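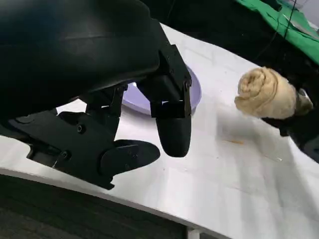 Uralik opens orders for Mostyn, a two-arm table-cleaning kit for canteens and care kitchens

PRUMELBRIDGE, May 4, 2026 – Uralik, a maker of small robot systems for service work, today opened orders for Mostyn, a kit with two arms which is intended for the wiping of dining tables between guests. The kit is sold together with grippers, wrist cameras, a control computer and the Itden software, in which the customer can teach the robot its own tables and its own cloths.

Wiping a table looks like a simple job, but for a robot it has been a difficult one. Plates are left behind, the stains are small and have no fixed shape, and a towel does not keep its form when it is picked up. Mostyn divides this work between two arms. One arm holds the towel, folded or rolled, and brings it over the table. The other arm stays free, so that it can move a plate or hold it in its place during the wiping. Each arm carries a black parallel gripper with two fingers, and the fingertips can be exchanged by hand with one screwdriver.

"Many kitchens asked us first for a robot which washes dishes," said Costel Lazăr, head of product at Uralik. "When we visited them, we saw that the staff spend a lot of their time on the tables. Sauce dries, somebody must go back with a towel, and at the same moment the next group is already waiting at the door. We wanted to make a machine for this part of the day."

Training with the customer's own tables

The kit is delivered with a starting model, which was trained on 3044 recorded wiping tasks. The recordings include light and dark tabletops, plates and bowls in several colors, and towels of different thickness. Sauce, coffee and crumbs were used as the dirt. After the installation, a member of the kitchen staff guides the arms by hand through the work, and Itden adds these new recordings to the model during the night. In the trials at Prumelbridge, most sites needed 23 guided recordings before the robot was allowed to work with light supervision.

The wrist cameras look past the fingers to the table surface. They are used to find the stain before the wiping and to check the same place afterwards. If the stain is still visible after three attempts, the robot puts the towel down and sends a message to the staff.

What the kit does not do

Mostyn is not made for glass tables or for tablecloths. It does not spray any cleaning liquid, so towels must be prepared by the staff. It also does not recognize whether a guest has finished the meal, and for this reason each table must be released with a button before the arms begin to move. Uralik recommends a fixed station or a lockable cart, and the floor under it should be level.

Price and availability

The complete kit can be rented for 692 euros per month, with service and software updates included. A spare pair of fingertips costs 23 euros. The first production series has 237 kits, and delivery starts in late May. Customers who took part in the trials will receive their kits first. Installation takes one working day, and one more half day is planned for the training of the staff.

Visitors can see Mostyn at work in the Uralik showroom in Prumelbridge, where they are welcome to bring their own towels and plates. Appointments can be made through the sales office.

About Uralik

Uralik develops and builds robot arms, grippers and software for kitchens, laundries and care homes. The company has its office and its workshop in Prumelbridge.

Press contact

Costel Lazăr, Head of Product
Uralik, Prumelbridge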